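Welledgate toy swap outgrows its shelf, takes over back room

Favine moves in with 69 boxes and a shortage of lids

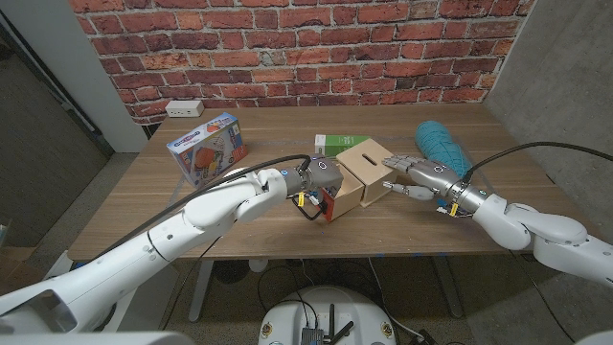 WELLEDGATE – The town's toy swap has a room of its own as of September, after 13 years on a single shelf near the library's tax forms. Families seemed to find it anyway. The swap handled 2,528 items last year, a few of them with all their pieces.

The group behind it, Favine, signed a lease on the brick-walled back room of the old Kanagaratnam shoe store on Nellbridge Road. Rent is low. So is the ceiling, according to organizer Carmela Piras, who is tall and has met it twice.

The rules haven't changed. Bring a toy, take a toy. Building sets must come in a box, preferably the right one. Wooden toys get their flaps and lids checked at the table before they go out, a policy adopted after a coin bank came back in spring with $19 inside and no family willing to claim it.

"We asked everybody," Piras said. "Then we bought glue."

Knitted and stuffed toys are accepted if clean. Piras said she no longer asks donors what animal a thing is supposed to be, having upset several grandmothers.

Puzzles remain a sore subject. Nearly half of those turned in last year were short at least one piece, and Favine now keeps a jar of strays by the door for anyone who wants to look through it. Two matches have been made so far.

The swap opens at 10 a.m. on weekends. Parking is behind the store, next to the dumpster, which is not a drop-off point.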